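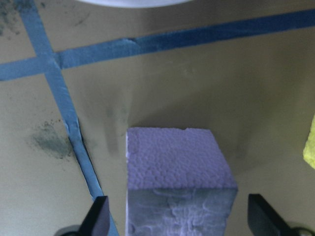
Vue de la caméra de poignet : le bloc de mousse violet entre les deux doigts de la pince, avec les bandes de ruban bleu sur le plan de travail.

Compte rendu de la réunion du groupe logiciel, projet Koo
Février, début à 10 h, site de Bruvport
Présents : équipe perception, équipe commande, Eetu Lindqvist (planification)
Excusée : l'équipe de Domthorpe
Rédaction : équipe perception

1. Approbation du compte rendu précédent
Approuvé avec une correction : le paramètre de filtrage est exprimé en millisecondes, pas en images.

2. Perception
La segmentation du bloc est stable sur la face supérieure. Sur la face avant, qui est plus claire et irrégulière, le masque présente encore des trous. Le ruban bleu pose un autre problème : le seuil de couleur actuel le confond parfois avec la mousse. Il est proposé de passer à un modèle entraîné sur les 808 images déjà annotées. L'équipe de commande demande que l'ancienne méthode reste disponible par option jusqu'à la prochaine version.
Les taches grises du plan de travail produisent aussi de faux contours. Il est décidé de les garder dans le jeu de test.

3. Commande
La boucle de fermeture de la pince tourne maintenant à 200 Hz. Un retard apparaît quand l'enregistrement des images est actif en même temps. La cause n'est pas encore connue. Eetu Lindqvist pense que la file de messages est trop longue et il va essayer avec une taille de 10.

4. Planification
Le nouveau planificateur a été essayé en simulation sur plus de 2000 trajectoires. Les échecs se trouvent surtout près des limites du poignet. L'équipe de Nukelstead souhaite recevoir les journaux complets, et non seulement le résumé.

5. Actions
Perception : entraîner le modèle et comparer avec le seuil de couleur.
E. Lindqvist : essai de la file courte, envoi des journaux à Nukelstead.
Commande : mesurer le retard avec et sans enregistrement.

6. Divers
La question du format des fichiers de calibration est reportée, en attendant la réponse de Domthorpe.

Fin de la réunion à 11 h 20.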